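Running the house with less effort when you have MS

Ratree Rojanasak kept house for 15 years after her diagnosis, and most of what follows comes from her notes. Heat and tiredness vary from person to person, so take what suits you and check anything to do with medicine with your own clinic.

Kitchen

Do the chopping early in the day and sit down for it. A stool with a back is better than one without. Put a damp dishcloth under the cutting board so it stays put when your grip is weak.

Keep the pans you use every day between hip and shoulder height. Slide a full pot along the counter instead of lifting it. For pasta, stand a wire basket inside the pot and lift out the basket – the water can stay where it is until it cools.

Cook double and freeze half in flat bags, labeled on the side that faces out.

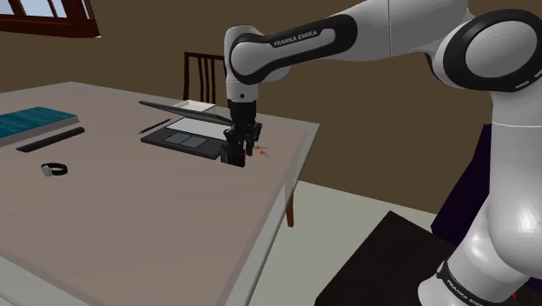

Paper and phone calls keep better in one place. Put refill dates, appointment cards and insurance letters in a single folder, and make calls in the morning if your voice or concentration fades later on. Write down the name of the person you spoke to.

Keeping cool

Close the blinds on the sunny side before the room warms up. Use the microwave or a slow cooker in hot weather and leave the oven for evenings. Two wet washcloths in a sandwich bag in the refrigerator will do for the back of the neck. Iron as little as you can; shirts hung straight from the washer with the buttons done up dry flat enough.

Cleaning

Set a timer for 15 minutes and stop when it rings, even if the floor is half done. Ratree split her rooms over the week and skipped any she missed.
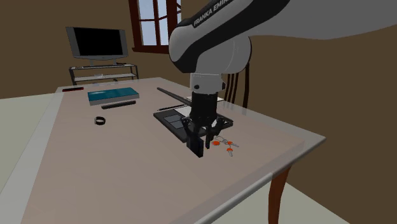
A long-handled dustpan saves bending. Carry sprays and cloths in a shoulder bag so both hands are free for the stair rail. If you have stairs, buy a second set of supplies and leave it on the other floor.

Getting around at night

Stick a strip of light-colored tape on the edge of each step. Take up small rugs, or fix them down on all four sides. Plug a night light in between the bed and the bathroom, and keep the cane on the side you get out of.

Tips from Kiprono Mfinanga on bathrooms and laundry are on the next page.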